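Tape, tabletops and other small stuff – the Ellwood gallery

Hi all, Joanne Cheetham here. Most of you know I've been on a sorting kick since February – I've been through 37 drawers and bins so far, and the desk clutter is by far my favorite part.

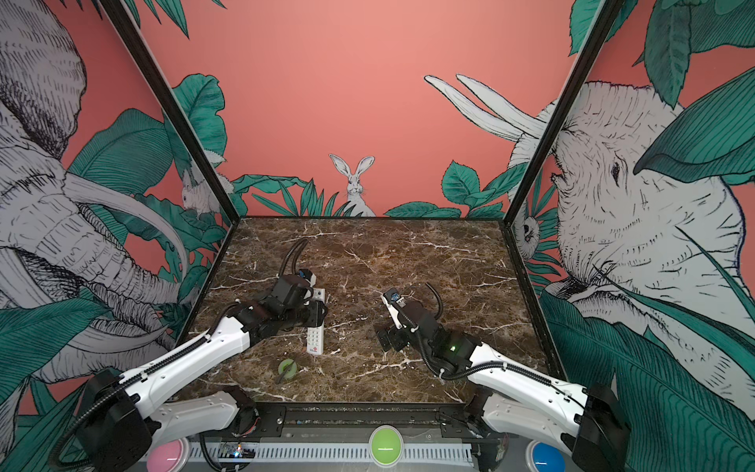 Colored tape is my big weakness. I buy it for labeling cables and lids, then I lose it, then I buy more (there's a whole shoebox of Bimis rolls at home and I can never find the end on any of them). Green is the one I grab first – the roll lying on the marble next to the white remote is just my shade. And that remote, with its rows of little gray number buttons, is so slim it would vanish into my couch in a day.

Remotes get their own tray at my place now, a Pikum one with a lid. Two of them don't seem to go with anything I own, but I can't toss them!

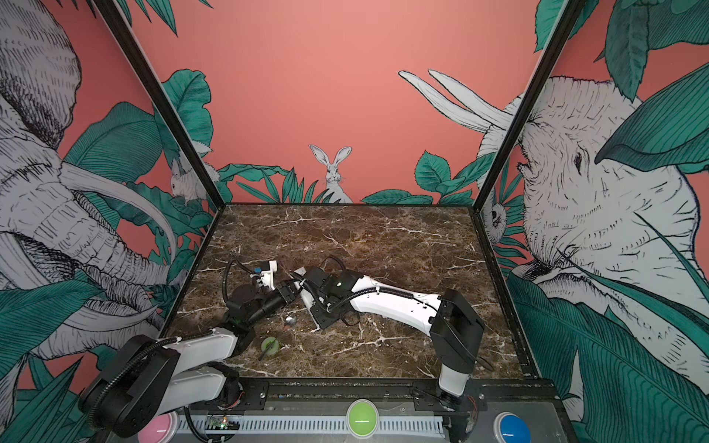 Next up is the craft shelf, and I'm a little scared of it. My sister swears by hanging tape on a dowel, so I might try that first. If you have a better trick, leave me a comment – I read every one.

Posted 4 October 2025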